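Ticket 707 — Cellule de démontage Lindus, poste 3
Ouvert par : Azadeh Shahbazi, atelier de reconditionnement Gredley
Priorité : moyenne
Statut : en observation

Symptôme : arrêt de protection à l'approche des barrettes mémoire. Le bras s'immobilise au-dessus de la carte mère, l'opérateur acquitte, le cycle repart puis s'arrête de nouveau. Unités concernées : tours Dell, boîtier ouvert, alimentation en place.

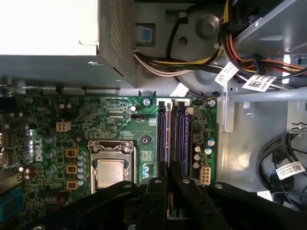 Relevé Estorix : 383 cycles complets sur 400 lancés. Les arrêts se concentrent sur les tours dont les faisceaux n'ont pas été dégagés avant chargement. Cette étape figurait dans l'ancienne fiche manuelle — elle a disparu de la fiche opérateur au passage en automatique.

Actions :
— point d'approche relevé, vitesse réduite en descente ;
— dégagement des câbles remis dans la fiche ;
— serrage des doigts contrôlé, rien à signaler.

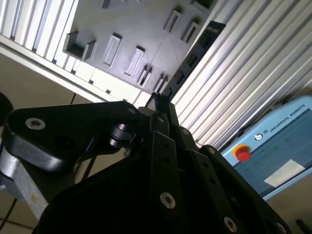 L'équipe signale un second point, sans lien avec la trajectoire. Depuis l'automatisation, une même personne charge les tours, trie les barrettes et acquitte les défauts, d'où des allers-retours continus. Le pupitre Universal Robots, avec son arrêt d'urgence rouge, doit rester accessible depuis la table de tri. Déport du support demandé à Dehghan, devis en attente.

Commentaire A. Shahbazi : les opérateurs demandent aussi le droit de modifier le point d'approche sans passer par la maintenance. Formation à prévoir en septembre, accès limité à ce paramètre.

Suite : nouveau relevé après 400 cycles. Ticket maintenu ouvert jusqu'à la pose du support.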